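3.2 Containers and produce

The study considers how households store fruit in lidded boxes, and which box they choose when more than one is within reach. Two types of container were selected. The first is an opaque white box with tall walls, and the second is a clear box of rectangular form. Both types are common in Canadian kitchens, and both are sold under the house label Bivon. Lids with clips at the edges were preferred to press-on lids, as participants of the June pilot in Tedelstead had complained that the press-on ones were hard to open.

The fruit was bought on the morning of each session from the Boonyarit grocery. We asked for apples, oranges, mangoes and strawberries of ordinary eating quality. Fruit with visible bruising was returned to the shop. The strawberry is the most delicate of the four and its storage was treated as a separate question (see 3.4). Figure 2 shows the containers and the fruit. 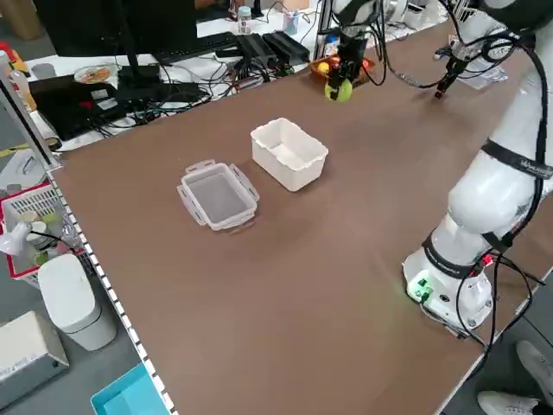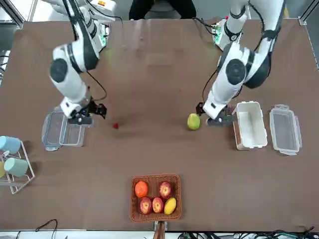
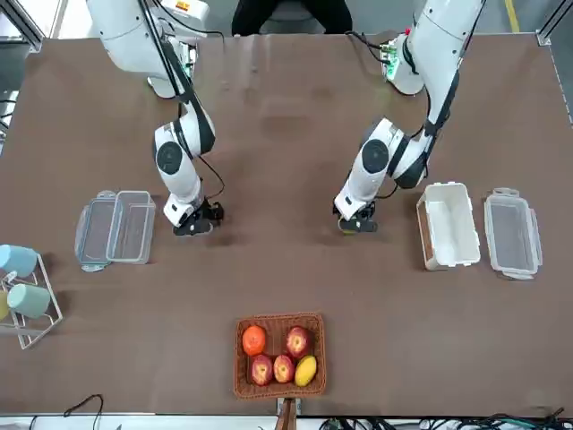
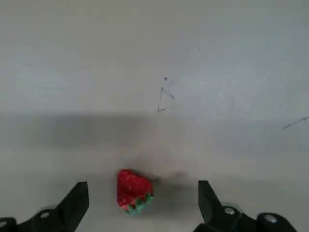
Figure 2. Storage containers and fruit, in four views.

A difficulty with the opaque box is that its content is forgotten. In the pilot, 11 of the 40 households reported that they had thrown out fruit in the past month which they did not remember to have stored. The clear box does not have this problem, but several respondents considered it less tidy on the shelf, and they placed it behind other items, so the advantage of the transparent wall was partly lost.

The lid was recorded separately from the box. It is often stored in another drawer, and a box without its lid tends to become a bowl. For this reason we coded each container as closed, open with the lid nearby, or open without lid. The seal of the lid was taken out and washed between sessions following the practice described by the Gernov group, and it was left to dry for 20 minutes before it was put back.

Whole fruit which does not need a lid was assigned to the basket. Apples and oranges belong to this class. Mangoes were assigned to it until they were ripe, and afterwards to one of the boxes. This rule was explained to the participants in writing, in their own language where possible.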